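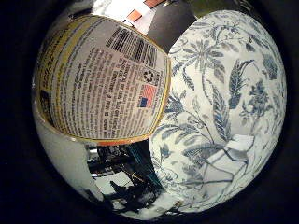 The wrist cam's view, with a barcode on one side and blue flowers on the other.

I got to the Brultness robotics club on a Thursday, a little before the kids did, and their coach was already under a table looking for a power strip. "Talk to my shoes," she said, so I did.

The club has 30 students this year, split into teams, and the one I'd come to see calls its robot Kuko. Kuko's job is to tidy a shelf. It has to find an item, pick it up and put it down somewhere else without knocking over the neighbors. Easy for me (well, mostly). Pretty hard for Kuko!

"The first month was all arm," the team captain told me. She's a junior and she talks fast. "Everybody wanted to do the arm. Then we put the camera on the wrist and found out the arm was the easy part."

I asked what the trouble was, and she pulled up a picture on the laptop. The lens is a fisheye, so everything swells up like a balloon. There was a label with a barcode, a recycling symbol and a little American flag, and right next to it a big curve of blue and gray flowers.

"Labels are kind of nice," said the boy who writes most of the vision code. "There's a lot on there to grab onto. The flowers make me crazy. It sees a leaf and thinks that's an edge, and it wants to go pinch the leaf."

So they've been sorting pictures. They have 467 of them marked up by hand so far, and the captain did 96 of those on the bus to an away meet. Did she get carsick? "So carsick," she said.

The software they use for marking is called Liem, written by a student who graduated a few years back, and it crashes if you hit undo twice. They all know not to hit undo twice. I hit undo twice. They were very nice about it – the coach had a backup.

In August the team takes Kuko to the Solent Challenge, where each robot gets 5 minutes at the shelf. I asked the coach what she's hoping for. "I'd like it to put one thing down gently," she said. "It's still kind of a dropper."

The captain wants to win. She said so twice, and then she went back to her flowers.

38 shares | 3 comments

shelfmom2
My son is on this team and our whole kitchen has been borrowed one mug at a time. Go Kuko!

gearhead_dad
Have they tried flattening the fisheye picture first? Helped our team a lot.

pmk
the undo thing is still in there?? sorry everyone, that was me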